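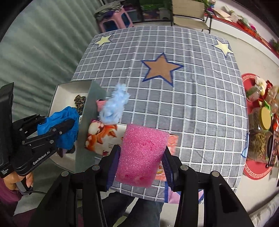
Why do so many burglary reports close without an arrest?

Most of them run out of evidence within a few days. When there is no witness, no usable fingerprint and no serial number for the stolen goods, a detective has little to work with, and the case is set aside until something new comes in.

7/24/20

The property crimes office in Werndale is on the second floor of the old county building, above the records counter. It handled 1,877 reports last year. Of those, 355 were residential burglaries, and the rest were mostly thefts from vehicles, stolen bicycles, packages taken from porches and damage to fences and mailboxes. Eight detectives share the work. One of the positions was vacant from April until the end of the year.

A burglary report starts with a patrol officer. The officer walks through the house with the resident, writes down what is missing, photographs the point of entry and decides whether to call for an evidence technician. In Werndale a technician goes to any home where someone was asleep or present at the time. For other burglaries it depends on what the officer finds. A clean pane of glass that was clearly handled is worth a visit. A door left unlocked, with the knob touched by the whole family since, usually is not.

The report then goes to a sergeant, who reads it and scores it. The scoring sheet is one page long and has 14 items. A named suspect counts the most, followed by a license plate, video that shows a face, and property that can be identified. A report with a high score is assigned that day. A report with a low score gets a letter, mailed to the resident, with a case number and a phone number to call if anything turns up.

The letter draws more complaints than anything else the office does. Residents read it as a sign that the police have given up. Detectives say the case stays open in the system and is searched again whenever a matching item is pawned or an arrest is made nearby. Both accounts are fair. The case is open, and in most weeks no one is working on it.

Serial numbers make the largest difference. Pawn shops in the county have to enter each item they buy into a shared database, and the database is checked against stolen property reports every night. A television or a drill with a serial number on file can come back as a match by morning. Without the number, the entry is one gray television among many. Few residents have the numbers written down when the officer asks. Some find them later on a box in the garage or a receipt in their email, and a report can be updated at any time by phone.
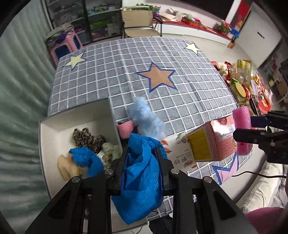

Jewelry is harder. Rings and chains have no serial numbers, and they are often sold for their metal within a day or two. A clear photo helps, especially one that shows an engraving, a repair or a stone that has been replaced. Detectives also ask for appraisal papers, though most of these describe a piece in terms that would fit hundreds of others.

Home video has changed the work, though less than residents tend to expect. A doorbell camera often records a person in a hood walking up and walking away. That may be enough to tie three burglaries together, which is useful later if someone is caught. It is seldom enough to put a name to the person. What helps more is a camera across the street that happens to catch a car. Officers in Werndale now leave cards at neighboring doors asking people to check their recordings before they are erased, and many home systems erase them quickly.

Lisisetti, a smaller town to the north, handles the same work in another way. It has no separate property unit. The patrol officer who takes a burglary report keeps it, and is expected to call the resident back within two weeks whether or not there is news. Officers there say the calls are short and sometimes awkward. Complaints about burglary cases have dropped since the practice began – the share of cases solved has stayed about where it was.

Werndale has looked at the callback idea and has not adopted it. The objection is time. A patrol officer in Werndale may take several property reports in one shift, and callbacks would come out of hours now spent answering new calls. A trial limited to residential burglaries has been discussed for next year's budget, and so has a part-time civilian post to make the calls instead.

Property that is recovered goes to a storage room in the basement. Owners are contacted when an item can be matched to a report, and they need to bring identification and the case number to collect it. Items that match nothing are held for the period set by law and then sold at auction. On a recent visit the shelves held bicycles, power tools, a set of golf clubs and a row of laptops with paper tags. Most of the tags had a date and a location, and no name.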